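Getting people to a small site without paying for it -- what's working for you?

Last updated: 23 June 2025

tilleymade
Hi all. I run a little site called Tilley, mostly home and kitchen stuff, and I'm trying to figure out how to get more people to it without spending money I don't have. I started a newsletter in March and I've been posting on a couple of social accounts most evenings, and I'm still getting maybe a trickle. Some days the only visits are me checking whether anything broke. I've read so many guides now and they all tell me to "write great content" and then try to sell me a course. What are you folks doing that brings in real readers?

slowmodem
How many posts do you have up? And do they link to each other? I had a bunch of old pages that were just sitting there with no way in except the archive. I spent a weekend adding links between them and that helped me more than six months of social posting did.

tilleymade
I have 37 posts. Links between them... uh, hardly any. I guess I figured people would use the menu.

slowmodem
People do not use the menu. Go do the links, it's free and boring and you can do it with the TV on.

ontonfan_k
I'm going to disagree with the "skip social" crowd a bit. I do the web stuff for Onton, a tiny shop, and a big chunk of our visits come from one group where I answer questions. I don't drop links in there. I just answer, and my profile has the address in it, and folks click through if they like what I said. It's slow but those people stick around and some of them buy things!

brassbutton
That works until the group changes its rules or the site hides your posts. I had a page with a nice following and then one spring the reach fell off a cliff and I had nothing to show for it. Get them on your email list. I will die on this hill.

ontonfan_k
Sure, but where do the email people come from in the first place? They have to find you somewhere. I'm not saying build your house there, I'm saying stand on the corner and say hello.

brassbutton
Fair. I still think most beginners spend four hours on the corner and ten minutes on the house though.

tilleymade
OK that's me, that's exactly me. I redid my profile banner three times last week and didn't write a single post.
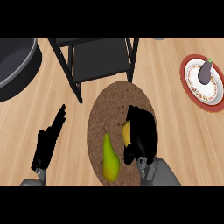 Vol. 2, No. 32

The numbering is my newsletter numbering, I restarted it when I changed providers and carried the issue count over, so it looks like I've been at it longer than I have. Each issue has one longer piece and then a few links. Open rate is okay, I think? I don't know what okay is. Hardly anybody clicks on anything.

pagetwo
The wood color is nice, I wouldn't worry about it. I'd worry about the words under it. What does your signup box say? Mine used to say "Subscribe to our newsletter" and I changed it to say what's in the thing and when it shows up. Signups went up right away. Tiny change, took me five minutes.

tilleymade
It says "Subscribe." Just that. With a period.

pagetwo
Well there you go.

giap_corner
Hi, I write the Giáp blog (food and travel, mostly food). One thing that worked for me was swapping mentions with another small newsletter. I found one close to my size, wrote a polite note, and we each put in a short paragraph about the other. I've done it 2 times now and got good readers both times. Pick somebody whose stuff you'd read anyway, because your people can smell it if you don't mean it.

brassbutton
Seconding swaps. Just don't do them every issue or it turns into a wall of ads.

lurker_no_more
I tried paying for traffic once, one of those cheap packages. Visits went way up and every single one of them left in a second or two. Zero comments, zero signups. It also made my stats useless for the whole month, since I couldn't tell who was a person. Please don't.

ontonfan_k
Oh gosh yes, stay away from those. Though I'd say small paid ads aren't always bad if you know what page you're sending them to. We ran a few for a sale and made the money back.

slowmodem
For a shop, maybe. For a blog with no product? I can't see it. You'd be paying for strangers to read half a recipe.

giap_corner
Hey, some of us write recipes people finish.

slowmodem
Ha, no offense meant. I read yours.

illness_zine
Coming from a different angle -- I put out a zine called Illness, and the site for it is about as small as they come. My best traffic ever came from one long post answering a question readers kept emailing me. I just got tired of typing the same reply, so I wrote it up properly and put it on the site. It still brings in somebody new most days. So look in your inbox! Whatever people ask you over and over, that's your next post.

tilleymade
This I can do. I get asked the same thing about cleaning burnt pans constantly and I've never written it up, I just keep replying one by one like a goof.

pagetwo
Write that tonight. Link it from the other pan posts. Put the question in the title the way people ask it, don't get cute with it.

brassbutton
And put the signup box at the end of it. With more than one word in it.

tilleymade
Signup box is changed, and I've got links going between nine of the old posts so far. Pan post is half done. I'm leaving the banner alone -- will come back with numbers once the next issue is out.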